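Gripper fault halts dish sorting trial at Clerow

Posted Thursday, January 14, 2021

A robot arm being tested on kitchenware at the Clerow sorting center kept squeezing after it was told to let go, and the trial has been stopped until at least February. No one was hurt. A few dishes were.

The fault showed up during the morning run. The arm, supplied by Siveck and running software from Illumen, had closed on a dinner plate and was meant to set it down in a tray. It set it down fine. Then the fingers stayed shut, and the arm started back for the next item with the plate still in its grip. The plate hit the side of the tray and broke. Pieces went as far as the walkway.

A worker at the next bench hit the stop button. The arm stopped moving. The gripper did not open, and the broken piece it was holding had to be eased out by hand after the power was cut at the wall.

That last part is what has people at the center talking. The stop button is supposed to freeze the arm and leave the fingers where they are, so that nothing heavy gets dropped. It did that. But the fingers were also still pushing, according to the log, and went on pushing for nearly 47 seconds. Staff had been told in training that a stopped arm was a safe arm to reach into.

Clerow takes in household goods from donation bins and store returns. Dishes are the slow part of the job. They come in mixed up with plastic boxes and baskets and whatever else was in the cupboard, no two loads the same, and they chip if you look at them wrong. The arm was brought in to pick them out one at a time, with a small camera at the wrist so the software can see what the fingers are doing up close.

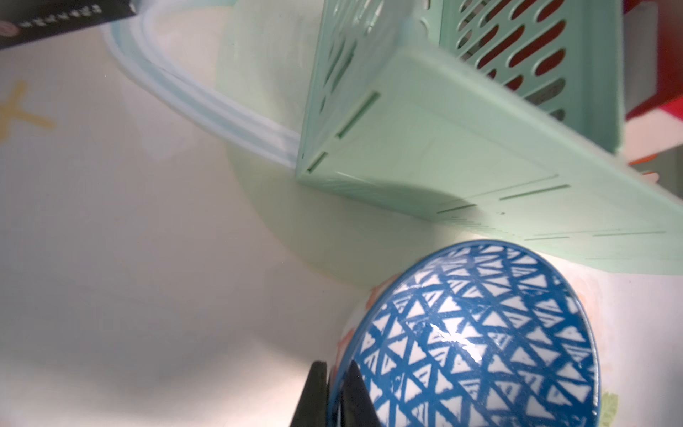 Siwan Ruddock said the arm had been fine on plastic from day one and that glazed dishes were always going to be the hard bit, becuase the camera gets glare off them and the fingers have very little to hold on to. She said she would not want to see it back on the floor until the stop button takes the pressure off as well as the motion. Asked if she had raised it before, she said yes, twice, both times in writing.

Siveck's first account, sent to the center the same afternoon, points at the grip sensor. The pads on the fingers report how hard they are pressing. One pad had been reading low, so the software thought the grip was weak and kept adding force. When the release command came in, the system treated it as an error and threw it out. Why it was allowed to do that is the question. Illumen says a release command should never be thrown out, and is going back through the last 2 software updates to find where the check was changed.

Not the first sign of trouble either. Logs pulled after the breakage show five earlier cases in which the gripper opened late, all on ceramic, all since the newer pads were fitted. The delays were short and the arm carried on by itself, so no alarm was raised. Nothing in the setup told staff to look for a late release. It was written down by the machine and that was that.

Abou Zeid, the firm hired to check safety at the site, has asked for three things before any restart. A hard limit on finger force that the software can't override. A stop button that lets the grip go slack once an item is resting on something. And a guard panel along the walkway side, where there is now only a painted line. The first two are for Siveck and Illumen to sort out between them. The panel is on Clerow, and has been orderd.

There is some disagreement over the second item. Siveck would prefer to keep the grip on during a stop, saying a falling bowl is a hazard too, and wants a seperate release switch at the bench. Abou Zeid's answer was that a person with a hand caught is not going to go looking for a second switch. Talks on that go on next week.

In the meantime the arm is powered down with the fingers taken off, and the pads have been sent back to Siveck for testing. Sorting is being done by hand on both shifts. The center says the backlog is 7 pallets and growing, and donation drop-offs will stay open as normal, though anyone with boxes of breakables is asked to tape and mark them.

Staff who reach into the work area of any arm on site, this one or the two older box lifters in the loading bay, have been told to cut power at the wall first. New signs went up by the end of the day. The old ones, which said to press stop and wait for the light, have been taken down.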